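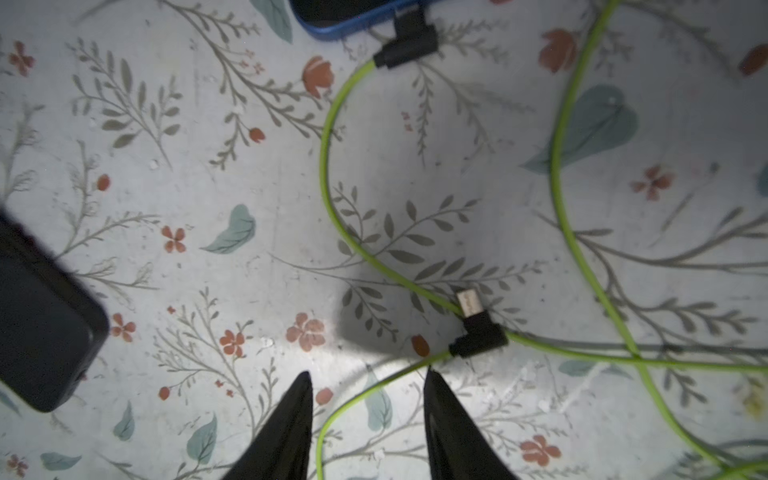 Lime-green charging cable on a botanical print.

Bolow Announces Flerkora for Consoles and PC

February 27, 2019 – Bolow has confirmed that Flerkora, its new cooperative strategy game, will be released later this year on PlayStation 4, Xbox One, Nintendo Switch and PC. The game is being developed by Bosenier, the studio responsible for the naval puzzle game Öztürkmen, and will be the first title the two companies have produced together.

Flerkora is set in a chain of mountain valleys cut off from one another by a long winter. Players take charge of rival trading houses that must keep the passes open, supply the villages and settle disputes over land and water. Up to four players may take part in a single campaign, either online or on a shared screen. A campaign may also be played alone, with the remaining houses directed by the game.

"We wanted a strategy game that families and friends could finish together," said Darius Onu, creative director at Bosenier. "Each house has its own interests, and there are seasons in which those interests collide. The valley still has to be fed."

The full game will include 99 villages, each with its own market, council and weather. Decisions made in one season carry over to the next – a bridge left without repair in the fall will not be available when the snow arrives. Three difficulty settings will be offered at launch, and the setting may be changed between seasons without restarting the campaign.
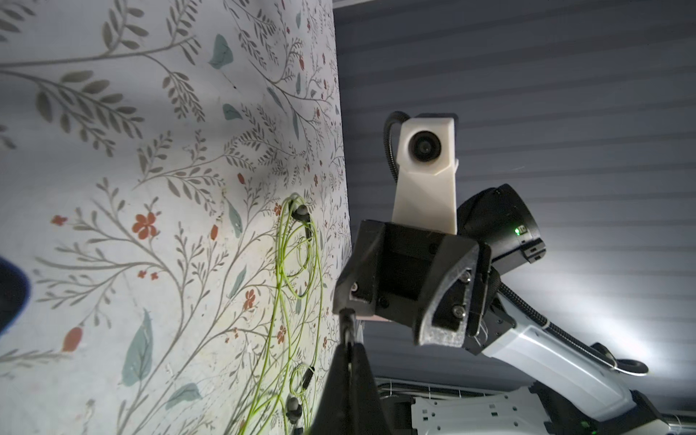 Closed Beta Registration

Registration for the closed beta opens today to all newsletter subscribers. Bolow will admit 500 participants in the first group, with further places to be offered as testing continues. Applicants must be 18 years of age or older and must hold a Bolow account in good standing. Those who took part in the technical test in January do not need to register again, as their access will be carried over.

The beta will contain the opening valley and the first three seasons. Voice chat will be enabled for online sessions, and the use of a headset is recommended. Progress made during the beta will not transfer to the finished game. Participants may share screenshots and recorded play once they have received their confirmation message, with the exception of material from the third season.

"The January test told us a great deal about how people divide the work," said Ratree Chareonsuk, producer at Bolow. "Several groups asked for a clearer way to lend goods between houses, and that request has been met in the current build."

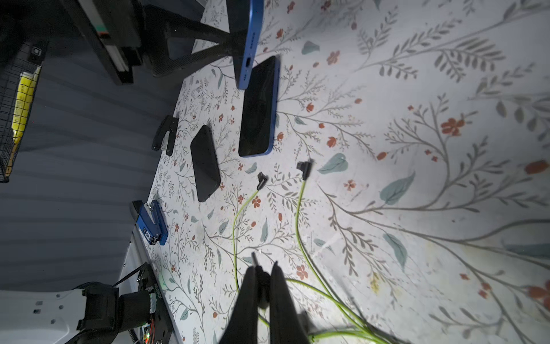
Three phones on a patterned tabletop.

Music and Companion App

The score for Flerkora has been composed by Beathag Geddes and recorded with a small string ensemble. A selection of pieces will be made available to subscribers before release. Bolow will also offer a free companion app for mobile phones, through which players can review the ledger of their trading house and send instructions for the coming season. The app is optional and no part of the campaign depends on it.

Pricing, edition contents and the final release date will be announced in a later issue. Press inquiries should be directed to Angus Purves at the Bolow communications office.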